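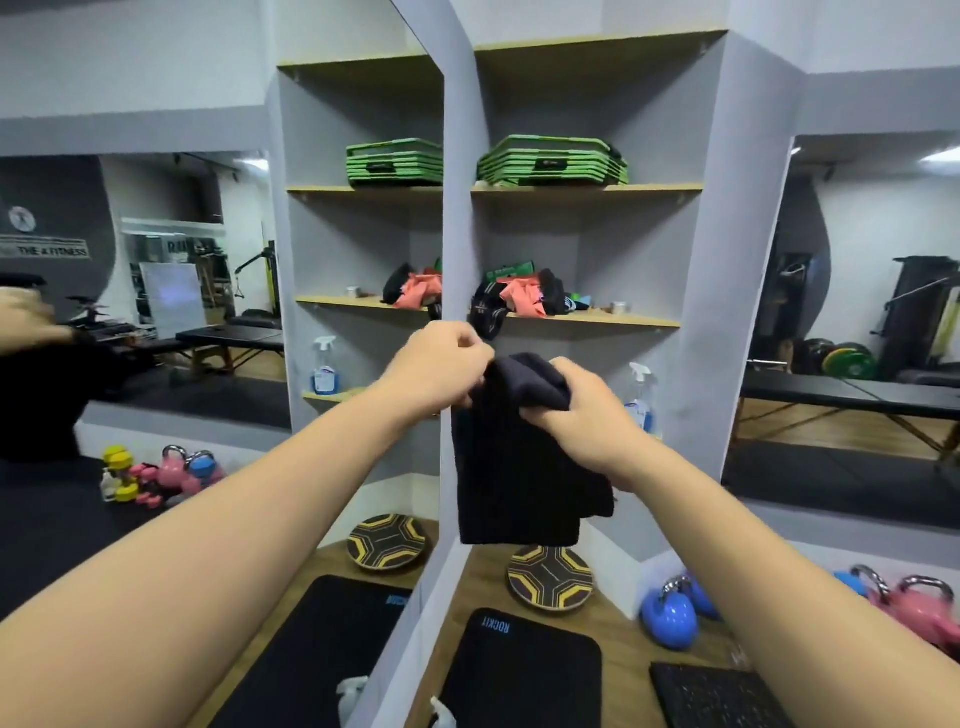 Figure 4. Black cloth held up in both hands at mirrored gym shelving, seen from the head camera.

4. Recording cloth tasks near mirrors

This section covers head-camera recording for the Kaimal cloth-handling method in rooms with mirrored walls. Read section 3 (camera fit and hand check) first. If your site has no mirrors, skip ahead to section 5.

Mirrors used to be the first thing we ruled out when picking a site. Then Dehua Qiu tried training the Kaimal grasp model on gym recordings with the reflections left in and labeled, and the results were too good to leave alone! On our held-out cloth episodes, the model picked the correct grasp edge in 63 percent of tries when mirrors were in view. The version trained only on plain rooms managed 55 percent in the same episodes. It's a modest gain from a small test, and we'd love to see what your recordings do to it.

Before you start

You will need the head camera, the Ledirance recorder, and one piece of cloth. Dark cloth is welcome. It's hard for the depth estimate, and folds in black fabric are exactly where the model still has the most to learn.

Leave the shelves as they are. Step platforms, straps, spray bottles and kettlebells all help, and their reflections give the labeling tool plenty to match against.

Steps

1. Put on the camera and open the recorder. Choose Cloth, then Mirrored Site.

2. Stand facing the shelves at arm's length. Check the preview. Both hands should be visible when you raise them to chest height.

3. Turn your head slowly to the left, then to the right, and come back to center. The recorder uses this sweep to find the mirror planes. Wait for the tone.

4. Pick up the cloth with either hand. Pinch the top edge between thumb and fingers.

5. Bring the other hand to the side of the cloth and grip it. Let the rest hang.

6. Hold still for 2 seconds.

7. Fold the cloth any way you like and set it on a shelf. Please vary the fold between episodes (Upendo Mbwambo's rolled ones turned out to be wonderful training data).

8. Lower both hands out of view to close the episode.

Note: The cloth may hide part of a pillar, a shelf or a mirror edge while you hold it up. Keep going. Partial cover is useful, and the tracker picks the edge up again from the sweep in step 3.

Note: If another person shows up in a reflection, finish the episode as usual, then tag it Person in Mirror. Tagged episodes go through face blurring before anyone labels them. Get everyone's consent before you begin the session.

Caution: Check the floor before each session. You will be watching the cloth, and mats, balance boards and kettlebells are easy to catch with a foot.

Caution: Do not walk toward a mirror while watching the preview. Distances look longer on it than they are.

Labeling the reflections

Open the episode in Esach and press Find Planes. Each mirror gets its own colored outline. Where a pillar stands between a shelf and its reflection, drag the outline so that it stops at the pillar. Then mark one object and its reflected twin. A spray bottle or a stack of step platforms works nicely, and anything with printing on it is even better. Esach fills in the other pairs, and it's a real pleasure to watch them snap into place.

Go over the pairs by hand before saving. Small shiny things such as tins and kettlebell handles get mismatched most often. Right-click a bad pair and choose Split.

If Find Planes returns nothing

Repeat the sweep in step 3 more slowly. Ceiling lights seen in the glass can wash out the mirror edge, so tilt your head down a little as you turn. If it still fails, save the episode as Unplaned and send it to Njoroge Khaemba with the site name. He is collecting these for the next release of the plane finder.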